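Informe de avance, segundo periodo — Rehabilitación de la red secundaria de agua de Illurville
Entidad ejecutora: Nurnex. Destinatario: Fondo Husby, área de seguimiento técnico.
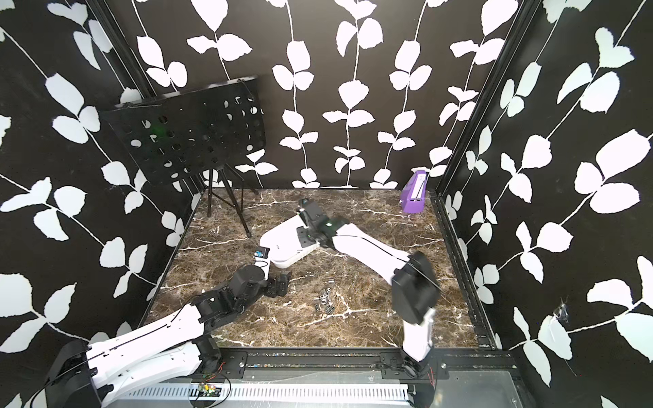
¿Qué parte de la red queda pendiente de sustituir al cierre de este periodo?
Quedan pendientes los ramales del sector alto y las acometidas que dependen de ellos. El sector bajo está en servicio con tubería nueva y el sector medio se encuentra en fase de pruebas de presión, con entrada en servicio prevista para septiembre.

1. Alcance del periodo
El proyecto contempla la renovación de 3953 metros de conducción secundaria en el núcleo de Illurville, la instalación de válvulas de seccionamiento y la implantación de un control nocturno de caudales por sectores. El alcance no ha variado respecto al aprobado en el convenio. La única modificación afecta al orden de ejecución: el sector medio se adelantó al alto a petición del ayuntamiento, que tenía previsto repavimentar dos calles.

2. Trabajos ejecutados
Se ha completado el tendido en el sector bajo con tubería de polietileno de alta densidad, unida por electrofusión. La desinfección se realizó conforme al procedimiento incluido en la memoria técnica y los análisis posteriores resultaron aptos. La conducción antigua, de fibrocemento, ha quedado anulada y taponada en sus extremos; no se ha extraído, de acuerdo con lo indicado en el plan de residuos.
En el sector medio se han colocado 18 válvulas de compuerta. Dos de ellas presentaron fuga por el prensaestopas durante la prueba preliminar y fueron sustituidas por el suministrador sin coste para el proyecto. La reposición de firme es provisional en todas las zanjas abiertas durante el periodo — la capa definitiva se extenderá cuando haya concluido el asiento del relleno.
En el sector alto solo se han hecho catas. Aparecieron servicios no recogidos en los planos municipales, entre ellos una línea de alumbrado a escasa profundidad y un colector de pluviales fuera de uso. El trazado se ha desplazado a la acera norte en el tramo afectado.

3. Control de caudales
Los caudalímetros Fawzy se instalaron en las cabeceras de los sectores bajo y medio. El del sector bajo transmite con normalidad. El del sector medio perdió la comunicación en varias ocasiones por cobertura insuficiente dentro de la arqueta; se ha elevado la antena y desde entonces el registro es continuo.
El caudal mínimo nocturno del sector bajo ha descendido tras la puesta en servicio de la tubería nueva. No se incluye todavía un porcentaje de reducción de pérdidas. La serie disponible es corta y coincide con un cambio en la consigna de presión, de modo que ambos efectos no pueden separarse. El dato se aportará en el informe siguiente, una vez normalizadas las lecturas.

4. Acometidas
Se han renovado casi 80 acometidas domiciliarias. En algunos edificios la llave de registro se encontraba en el interior del portal y fue necesario acordar el acceso con los propietarios. Queda sin resolver un inmueble con contador compartido, para el que se propone instalar una batería nueva en fachada. El presupuesto de esta actuación cabe en la partida de imprevistos.

5. Ejecución económica
El gasto en tubería y piezas especiales se ajusta a lo previsto. La partida de obra civil presenta una desviación al alza, originada por la presencia de roca en una de las zanjas y por el transporte adicional de material a vertedero. La desviación se compensa con la baja obtenida en la adjudicación de las válvulas. No se solicita ampliación de fondos.
El 100 % de las facturas del periodo está conformado por la dirección de obra. Las certificaciones y los justificantes de pago se remiten en anexo separado.

6. Incidencias
Se produjo un corte de suministro no programado en el sector medio por rotura de la conducción antigua junto a la zona de excavación. El servicio se restableció en la misma jornada mediante un enlace provisional. Desde entonces se exige localizar y apuntalar la tubería existente antes de emplear medios mecánicos en sus proximidades.
Se recibieron quejas por ruido antes de las 8:00. El horario de compresores y corte de pavimento se ha retrasado a las 9:00, sin efecto apreciable sobre el rendimiento.

7. Previsión para el periodo siguiente
Conclusión de las pruebas de presión en el sector medio y conexión definitiva de sus acometidas.
Inicio de zanjas en el sector alto, por el extremo más próximo al depósito.
Instalación del tercer caudalímetro y ajuste de las alarmas de caudal nocturno.
Reposición definitiva de firme en el sector bajo.

8. Decisiones que se solicitan al Fondo Husby
Conformidad con el desplazamiento del trazado a la acera norte, cuyo plano figura en el anexo técnico. Autorización para cargar a imprevistos la batería de contadores descrita en el apartado 4. Ambas respuestas se necesitan antes del replanteo del sector alto.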